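Flivstead Forum > Bench Hardware > End effectors and wrist sensing
Thread: Knurled pads vs. smooth pads for small metal parts, two-arm cell
Thread status: open

hollby_bench
Posted Saturday, December 16, 2023

I am comparing finger pads on a two-arm cell. Both arms carry parallel-style grippers with long black fingers and a wrist camera each. The test set is small hardware: hinges, keyed padlocks, pipe clips, a few bearings. The handoff task is pick with arm A, present, regrasp with arm B, release A.

Pads under test are the diamond-knurled insert from Parkura and the smooth elastomer insert that came with the grippers. Same screws, same finger geometry. Grip force is held at the same command value for both sets, which I realize is not the same as equal force at the pad.

First impressions. The knurled insert holds rusted or tarnished surfaces well and polished shackles badly. The elastomer is the reverse, and it picks up rust dust until it is no better than bare plastic. I wipe it every 10 grasps and would prefer not to.

Before I commit the second arm to one type, I would like to hear from people who have run either for a full month. Also interested in wrist camera placement, since mine sees a lot of its own fingers.

a_parisi
Re: Knurled pads vs. smooth pads

We ran the Parkura knurled inserts from May onward on one arm. They wear at the leading edge first. After 4000 cycles on steel clips the diamonds at the tip were flat enough to feel with a fingernail and the rest of the pad looked new. If your grasps are all fingertip grasps, you are paying for a pad and using a small strip of it.

On polished wire or bar stock the knurl gives you line contact on the peaks. Raising the force helps a little and marks the part. I would not use it for anything cosmetic.

What are you closing on when you pick up the padlocks, body or shackle?

hollby_bench
Re: Knurled pads vs. smooth pads

Fingertips, lock hanging low between them, shackle up. Wrist view from arm B at the present pose, B open and waiting:

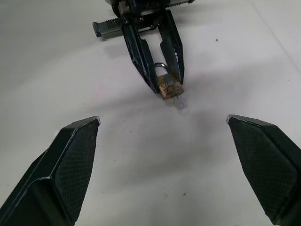
Page last changed: Saturday, 16:19, by hollby_bench (2 edits)

The lock is an old brass one with rust on the face, and the key or key tag sits below the body. That lower end is my problem. It is pale, it blurs against a white tabletop, and the segmentation returns the body and shackle as one clean object and drops the key completely. The grasp planner for B then puts the fingertips too low and closes on something that can swing.

Pads on B in that view are the knurled ones. Opening is at the wide setting.

tiziana.t
Re: Knurled pads vs. smooth pads

I see two separate questions in this thread and only one of them is about pads.

The planner question first. If the key is not in the mask, no pad will fix the regrasp. Change the background. A matte mid-gray or green mat would give you an edge on the pale part and on the black fingers at the same time. White looks convenient and then you spend your week tuning exposure. The brass is easy on any background.

Second, your wrist camera. Two large finger wedges in the lower corners is normal for that mount position. I would not move it. You want the tips in view at the moment of contact, and with the camera farther back you lose the part before you lose the fingers.

rutherford_cells
Re: Knurled pads vs. smooth pads

Disagree on leaving the camera where it is. With the fingers filling both lower corners, autoexposure is metering a good deal of black finger along with a bright table. On our cell that pushed the highlights up and anything pale or clear washed out. We moved the camera outboard on a Rutherford side bracket, angled in, and the clear parts came back with no mat.

Cost of doing it: you redo the hand-eye calibration, and the bracket fouls the other arm at close approach. For a face-to-face handoff like yours that second item may rule it out.

tiziana.t
Re: Knurled pads vs. smooth pads

Lock the exposure, then. It is a setting. Adding a bracket that collides with the other arm in order to avoid changing a setting is a poor trade.

rutherford_cells
Re: Knurled pads vs. smooth pads

Locked exposure holds until the room light changes. We are next to a window. If Hollby has constant overhead light, fine, I withdraw the bracket for that cell. I do not withdraw it in general.

huia_m
Re: Knurled pads vs. smooth pads

On the pads. I ran a mixed pair for several weeks, knurled on one finger and elastomer on the other. It sounds like a bad idea and it worked better than either matched pair on mixed hardware. The elastomer conforms and the knurl resists slip on the dirty side. The penalty is that the part shifts toward the soft side as you close, so the grasp center is off by however much the elastomer compresses. We measured it once per part type and put it in the tool offset.

Rust dust still loads the elastomer. You would be wiping one pad in place of two.

a_parisi
Re: Knurled pads vs. smooth pads

The offset is only constant if the force is constant. With commanded force and no feedback, friction in the finger drive will move it around between a cold start and an hour in. Did you check that?

huia_m
Re: Knurled pads vs. smooth pads

Checked at start and after lunch. There was drift. It was inside our tolerance for dropping hardware in a tray. It would not be inside tolerance for insertion. Fair point if the next step is putting the key in the lock.

hollby_bench
Re: Knurled pads vs. smooth pads

The next step is putting it in a tray. Insertion is a later project and will have its own fingers.

Going through the replies:

Background: I have a gray mat and will try it on Monday with locked exposure. Overhead light only, no window.

Camera: staying at the wrist for now. Arms face each other along the same line and I do not have clearance for a side bracket.

Pads: I will build the mixed pair on arm B and keep knurled on A. 19 parts in the set, same order for each run, force command unchanged.

Open item: the hanging end. Even with a full mask, B has to close on the body while the lower part is free to move. Current idea is to have A lower the lock until the key rests on the table before B approaches, so that it at least stops swinging.

kruger_a
Re: Knurled pads vs. smooth pads

Resting it on the table works, with one caution. Set a slow final descent and stop on contact from the joint torque estimate. If you stop on a taught height you will push the lock up through the fingertips on any part that hangs lower than the one you taught. A knurled pad makes that worse, as it will ratchet and hold the new position instead of sliding back.

I would also log finger width at three points: after A closes, after table contact, after B closes. If the width on A changes between the first two, the part moved in the grasp and the regrasp pose is stale. It costs one register read and it saved us from blaming the vision for a slip problem.

hollby_bench
Re: Knurled pads vs. smooth pads

Width is already in the controller log but only at close. I will add the other two. The torque estimate on these arms is noisy near full extension. The present pose is well inside that, so it should be usable.

tiziana.t
Re: Knurled pads vs. smooth pads

Please change the mat and the pads in separate runs. If both go in on the same day we learn nothing from the results post.

hollby_bench
Re: Knurled pads vs. smooth pads

Mat first, pads after. Results will go in a new thread with the width logs attached.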